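Friday, late

I meant to be in bed an hour ago, but the kettle is on and the house is quiet, so I may as well write about the move while it's fresh. We're to be out of here and into the Ladimcombe place before December is over, and today I finally stopped fretting and started packing – the back bedroom first, then the hall closet, which holds far more than any closet that size has a right to.

I had forgotten the blue quilt entirely. It was under the Christmas tablecloths, still smelling of cedar, and I sat on the floor with it for a good long while when I should have been taping boxes. I've decided it goes in the car with me. The rest can ride in the truck with Timmermans, who were so pleasant on the phone (and 400 dollars cheaper than the other people, bless them).

The books are going to be the trouble, as they always are. I filled 10 boxes and the shelves in the den hardly look touched. I did set aside a bag for the library sale, then took two of them back out again – the bread book and the old bird guide with my pencil marks in it. Soup for supper, eaten standing up. My knees are complaining, but I feel lighter than I have in weeks. 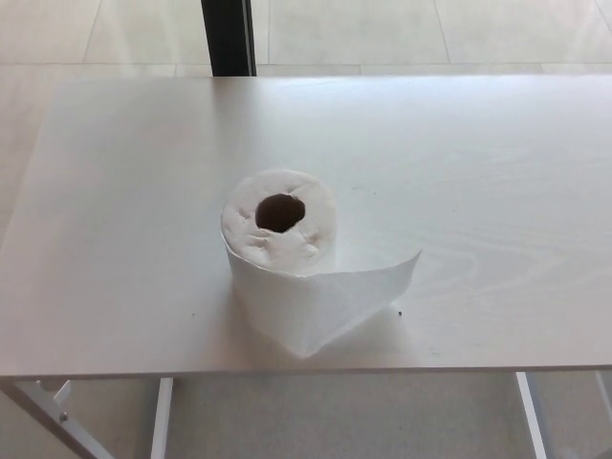
What is left to pack before the truck comes? The kitchen, the den shelves, and everything in the garage.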